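The Dutby Town Walk Pack

Folded map, pocket guide and a set of 4 route cards

I moved to Dutby for a job I thought I'd stay in for a year, and I'm still here, so you can guess how that went. The walk pack started as a few sheets I typed up for my mum when she came to visit (she likes a hill and a bench, in that order). Friends asked for copies, then friends of friends, and now it's a proper printed thing in a card sleeve.

You get a fold-out map of the town, a 48-page guide that fits in a coat pocket, and 4 route cards you can carry on their own if you don't fancy taking the lot. Three of the cards are town walks and the fourth goes up to Nowicki Point, where you can look down on the river and the whole of the old brewery quarter.

The guide covers the bits I get asked about most. There's the canal basin, the covered market, the row of weavers' cottages on Allovon Street and the old grammar school, which has been a library, a dance hall and a furniture shop and is now flats. I've put in a chapter on the street names too, as half of them make no sense at all until you know where the tannery was. Charmaine Ndlovu drew the maps and she's been very patient with me — I moved the bus station twice.

I've tried to keep it useful for people who live here as well as visitors. My own favourite is the second card, the back lanes one, which comes out by Patis, the bakery on the corner of the square. Get there before noon if you want a cheese scone!

What to wear

Ordinary shoes are fine for the town cards. The lanes are cobbled in places and slope a fair bit, so I'd leave anything with a heel at home. For the Point you want boots with some grip, and I always leave something comfy by the door to change into when I get back.
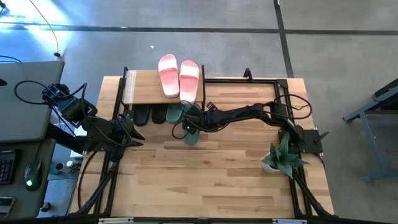

The climb itself takes me 40 minutes going up and a good deal less coming down. There's a handrail on the steep part and a bench at the halfway gate. If you've got a pushchair, stick to the first card, the canal one, which is flat the whole way and has no steps.

The details

Map: folds out, printed on both sides, town centre on the front and the wider area on the back
Guide: 48 pages, stapled, black and white drawings
Route cards: 4, with a wipe-clean finish
Sleeve: plain card, open at the top

This is the second printing, done in April. The changes are small: the new footbridge is on the map, the market hours are right again and I've fixed the spelling of Tenter Lane on card 3. If you've got the first printing it'll still get you round perfectly well — just ignore the footpath behind the station, which is fenced off now.

Packs are posted flat in a stiff envelope. If a card goes missing or the dog eats one, drop me a line and I'll send you a single.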